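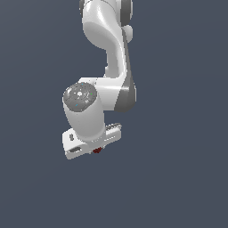 **Veline Office Systems – Print and Post Support Desk**

Ticket 657 – franking and label queue stalls on second floor
Status: monitoring

**Reported:** Labels sent from the Rutkowska office stay in the queue as "held". Plain A4 jobs to the same printer go through. First seen in May, after the label stock was changed.

**Checks**

- Restarted the spooler at 09:40. 17 held jobs cleared, then the next label job stuck.
- Paper size in the driver was A5. Tray 2 was set to "custom, 112 mm".

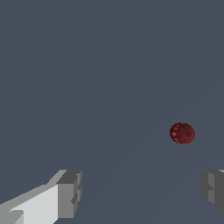
- Set both to custom, 112 mm. Test label printed, but the barcode was clipped on the left.
- Left margin raised to 12 mm in the Jovell template. Barcode scans.

Post room reports that the old template is still in use on one PC. It was saved locally, so the shared copy does not replace it.

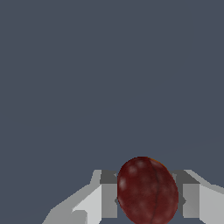 - Deleted the local copy and mapped the shared folder again.
- Rarnard driver left at the present version. The update resets tray sizes – do not install.

**Next:** check the queue at 16:00. If any job is held, send the spooler log with the tray settings page.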